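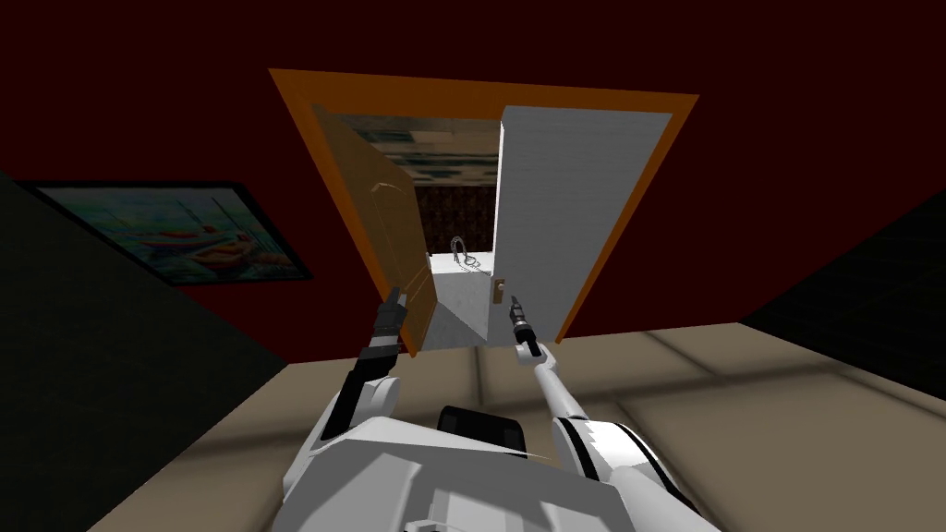 Natalina Greco's view is that the fault should have been caught in May, when the door trials were first set up, and that it would have hurt someone had it happened on the real machine. We agree with the second part. The first is covered below.

Home | Projects | Reports | Safety | Contact

Progress report to Koskela, March 8, 2018
Door handling in simulation, Brolutik project

Since the last report we have run 246 simulated door trials with the two-armed robot. In 189 of them it finished the task. The rest ended in a stop, and most of those were ordinary: a missed grasp on the knob, or a time-out.

Seven were not ordinary. The right gripper lost the knob, the controller did not register the loss, and the arm went on pulling as if it still had hold of the door. In two of the seven the forearm swung back past the torso and into the left arm's space. The collision check did not stop it -- it had been switched off for the wrist joints during an earlier tuning job and never switched back on.

On the May question: the setup was reviewed then, with the check still active. It was turned off later. The change was not logged, and that is our failure.

Done so far:
- Collision check restored on all joints. A run will not start without it.
- Loss of grip now halts both arms.
- Changes to safety settings need a second sign-off, by Hafiz Liew.

Not done: the stop is still too slow when the arm is at full reach. We want up to 1000 further trials before anything moves to hardware at Jallulura. That pushes the hardware date back, and we ask Koskela to accept the delay. No extra money is requested for this period.

Comments (3)

Hafiz Liew: Sign-off form is in the shared folder. Please use it for small changes too.

Reader: Were the two arm contacts on the same door?

Natalina Greco: No, one on each. Logs are attached to the full report.

Contact Siltudeo | Copyright Siltudeo | Back to top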